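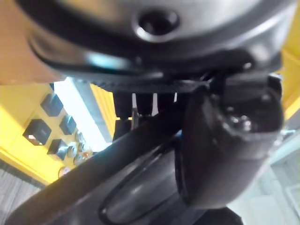 Progress report - Wekdale fit-out, back room and wall
Prepared for Tannous, January 11, 2022

Quick one this time, sorry. Full acquittal still due in August as agreed.

Where we're at

Yellow wall is done. Two coats plus touch-ups down near the skirting where the old colour kept coming through. Went with the brighter yellow in the end, the softer one looked dingy once the benches came in. Four of the dark blocks are up on it. They are square, they are solid, they don't wobble. Spacing is a loose grid, not a ruled one, that was the choice of the people who'll use the room and we've gone with it.

Light strip is in and working, set on the diagonal beside the yellow wall as per the revised sketch. It is bright. Some people like that, a couple have asked for a dimmer. Dimmer is not in the budget but we've asked Likby for a price and will let you know before ordering anything.

Tan surface is fixed and level now. First go at it was out by enough that a pencil rolled off. Redone, no charge for the second visit.

Not done yet

- Labels for the blocks. Wording agreed, printing not.
- Second lot of blocks. Held at Protus, they say the dark finish is short and will ring when it lands. No date.
- Storage under the tan surface. Waiting on a decision about doors or no doors. We'd lean to no doors, cheaper and people put things back when they can see where they go.
- Cable tidy behind the light strip. Half done, looks alright from the door, messy up close.
- Patch by the entry where the old shelf came down. Filled, not sanded.

Money

Paint and prep came to $471, under what we allowed. Light strip, fittings and the electrician were $2231 together, which is over, mainly the second circuit. That was flagged in the last report and you okayed it by email. Copy is in the folder with the invoices.

Small hardware (plugs, screws, brackets) up to $100 so far, still a few receipts to come in from people's pockets. Will have the exact number for the August acquittal.

Nothing has been spent from the contingency line. If the dimmer goes ahead it would come out of there, with your OK.

Hours

17 hours on the wall and the blocks together, counting prep. More than planned. The plaster behind the lower blocks was soft and the first fixings pulled straight out, so we went back with longer ones and filled the old holes. The yellow had to be touched up after that, so a bit of doing things twice. Next lot we will fix the blocks before the last coat, not after.

Problems

Smell of paint hung about longer than we thought and the room was shut for longer than we'd told people. A few grumbles. We've put a note on the door for the next round of work and will give a proper weeks notice.

Delivery to Wekdale is still a pain. The truck can't get up the side lane when the bins are out. Likby now drop at the front and we carry through. Works, but slow, and the hall floor needs a cover down each time or it scuffs.

One block arrived with a chipped corner. Protus swapped it, no argument.

What people are saying

Mostly good. The colour gets mentioned first, every time. Light is the split one, see above. One request for a block lower down so kids can reach it - we think this is sensible and will do it with the second lot if the wall is sound there. Also asked if the yellow could carry on round to the next wall. Not in scope, noted only.

Next

Sand and paint the patch by the entry. Finish the cables. Chase Protus. Get the labels printed and put up. Decide on storage doors, we need an answer from your end on this one please, even a rough yes or no would let us order the timber.

Insurance certificate has been renewed and is in the folder. The risk sheet is the same as last time except for a line added about the hall floor when carrying.

If you want to visit, mornings are best, the room is in use most afternoons. Just ring first so someone is there to let you in, the front bell is still brokn.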